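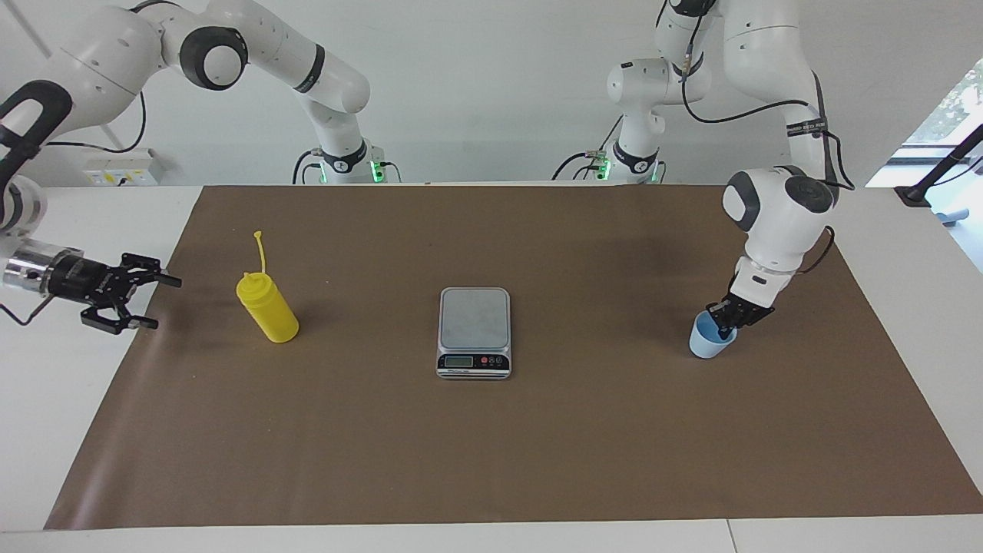
Both arms over the paper: yellow squeeze bottle, kitchen scale, and the blue cup in the left gripper.

Filed under: Software > Control & Planning > FAQ

I keep getting the same questions about Fedbridge, the little control stack I write for two-armed tabletop work, so I'm putting the answers in one place. I'll add to it when I get around to it.

What does Fedbridge do, exactly?

It sits between whatever is making decisions (a planner, a learned policy, you with a keyboard) and the arm drivers. It takes targets for both grippers, checks them, smooths them, and sends out joint commands for the two arms on one shared clock. It also records everything. If you already have a nice planner, you keep it! Fedbridge doesn't care where targets come from.

Why one process for both arms? Wouldn't two be simpler?

I tried two. They drifted. Each arm was perfectly happy by itself, and then one would reach the middle of the table 151 milliseconds ahead of the other, and the collision check was working from a stale pose. Now there's one loop, one clock and one world model, and I sleep better. You can still run a single arm by setting the other to "parked" in the config – it stays in the collision model, it just doesn't get commands.

What's the scale for?

Pouring and dispensing. I read it over serial and publish the weight as a plain topic, same as a joint angle, so a task can say "keep going until the reading goes up by this much." Cameras are pretty bad at telling you how much stuff is in a cup. A kitchen scale is great at it, only slow. The filter in the Sustham plugin waits for 8 readings in a row that agree before it calls the weight settled. You can lower that if you're impatient, but you'll see it trigger early whenever something gets set down hard.

Which arm is left?

The robot's left. If you're looking from the front of the table, that's the arm on your right. Yes, this is confusing. Yes, I've sent commands to the wrong arm because of it. The viewer now prints L and R at the base of each arm in big letters, and the config file will complain if your two base transforms look swapped.

How do you grab a cup by the rim without crushing it?

The gripper closes in two stages. Stage one is position control down to a bit wider than the expected thickness, and stage two is slow with a low force limit. Once the fingers stop moving, that's the grasp, and the width gets saved. If the width changes later by more than the tolerance, Fedbridge raises a "slip" event and your task decides what to do about it. Mine just stops. For soft plastic, start with the force limit way lower than you think and work up.

Why brown paper?

Two things. White cups, white arms and white tables are miserable for segmentation, and plain brown gives me a nice even background. It also doesn't shine the way a bare tabletop does. Wrinkles are okay, although deep ones can show up as tiny objects in the depth data, so there's a minimum height setting (perception.min_height) to ignore them.

Do daylight changes mess up the perception?

A bit. Late afternoon is the worst for me. Lock your exposure and white balance, then run the background capture again whenever the light has changed a lot. It's one command and it takes a few seconds. I'd love for it to be automatic, and it's on the list.

My planner says "no path" but I can see a path!

Nine times out of ten it's the cables. Fedbridge pads the forearm and wrist shapes to leave room for cable loops, and the default padding is generous. Turn on the padded view before you touch anything else. If your cables are strapped down tight you can shrink it, but do it a little at a time, and watch the wrist while you test.

Is Drindstead the same thing?

No, Drindstead is the replay tool. It opens the logs and lets you scrub back and forth through joint angles, weight readings and events together. My oldest set has 1,301 runs in it and still loads fine. You don't need it to run Fedbridge, but debugging without it is no fun.

When is the next release?

January, if the new gripper timing holds up. No promises on the scale calibration wizard.

Comments (4)

pourover_pat: The two-stage close fixed my squashed cups, thank you. Is the slip tolerance per object or global?

Gebretsadik (author): Global for now! Per object is half written in a branch. It works for cups and does weird things with bottles.

mk_tabletop: Padding was it. I had been blaming the planner for two weeks.

lowtorque: Does the Sustham plugin handle scales that shut themselves off after a couple of minutes? Mine goes to sleep mid-task and the topic just freezes on the last value.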